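The Bread Boat

Juwita Sutanto heard the horn before she saw the boat, and she ran. She ran down the goat steps with her apron still on and her shoes in her hand, past the net sheds and the lemon wall and the old well, and she was laughing by the time she hit the sand, because it was December and the bread boat had come anyway!

Everyone on Kaltano said it wouldn't. The strait had been white with wind for 8 days, and the flour bins in the village were down to dust and mouse tracks. Juwita had been baking with chestnut meal and hope. Her last loaf had come out so flat that her uncle Akande used it to prop the kitchen window, and it was still up there, holding beautifully.

"Is that the Idine?" she shouted.

"Who else would be so stupid?" her uncle shouted back from the jetty, delighted. He already had a rope in his hands.

And what a sight she was, the Idine – fat and green and low in the water, her one patched sail cracking like a sheet on a line. She came around the point sideways. She missed the jetty once, swung out, and came back for another try while the whole village leaned with her, as if leaning would help. Then the rope flew, Akande caught it against his chest, and the children screamed so loudly that the gulls went up off the roofs.

Juwita was first over the side. Under the tarp were the sacks, fat and dry and smelling like a summer barn, and she put both arms around the nearest one and pressed her cheek to it.

"You know that's just flour," said the captain, a small woman with salt in her eyebrows.

"It's the best flour I ever met," said Juwita.

They carried it up by hand. The mule had taken one look at the steps in that wind and sat down. So it was people all the way, a long grumbling, singing chain of them, sack after sack going from shoulder to shoulder until the bakery floor had disappeared and Juwita had to climb over her own supplies to reach the oven.
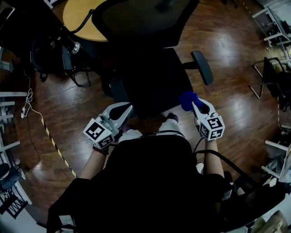
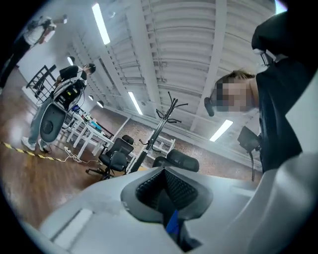
She lit the fire at 5 in the afternoon with olive wood she'd been saving for a wedding. Let somebody else worry about the wedding. She wanted a hot, clean, roaring oven, and she wanted it tonight.

Oh, the dough! After all that chestnut meal she had forgotten how alive the real thing was. It pushed back at her. It stretched and sighed and climbed the sides of the trough, and she talked to it the whole time, as her grandmother used to, telling it the news from the village and who was feuding with whom over the well. Akande came in to help and was put to work greasing pans. The captain came in to get warm and was put to work, too.

"Where will you go after this?" Juwita asked her.

"Zindalum, if the wind lets me. They'll be hungry there as well."

Juwita stopped kneading. Zindalum was on the far side of the strait, past the rocks, and she had only ever seen its lights. On clear nights she used to stand at the lemon wall as a girl and pick one out, and decide that it was a bakery.

"Do they have a baker?" she asked.

"They had one. He got old and moved in with his daughter. Now they have an oven and a lot of opinions."

Akande kept his eyes on the pans. He greased one of them twice.

The first batch came out after dark, 41 loaves, brown and crackling and singing to themselves as they cooled. You could hear them from the lane. People had been waiting out there with lanterns and butter and blankets over their heads, and when Juwita opened the door the steam rolled out over them and a cheer went up that must have carried halfway across the water.

She tore the first loaf down the middle and burned her fingers and didn't care one bit. Half went to the captain. The other half went to her uncle, who ate it standing in the doorway with his eyes closed.

"You could teach the Marrow boy the oven," he said, when he had finished. "He's up early anyway, with the goats."

"It would only be until spring," said Juwita.

"I didn't ask how long." He brushed the crumbs out of his beard and looked up at the kitchen window. "Leave me that flat one, though. It's a good prop."

She kissed him on the top of the head, hard, and went to find a second pair of shoes.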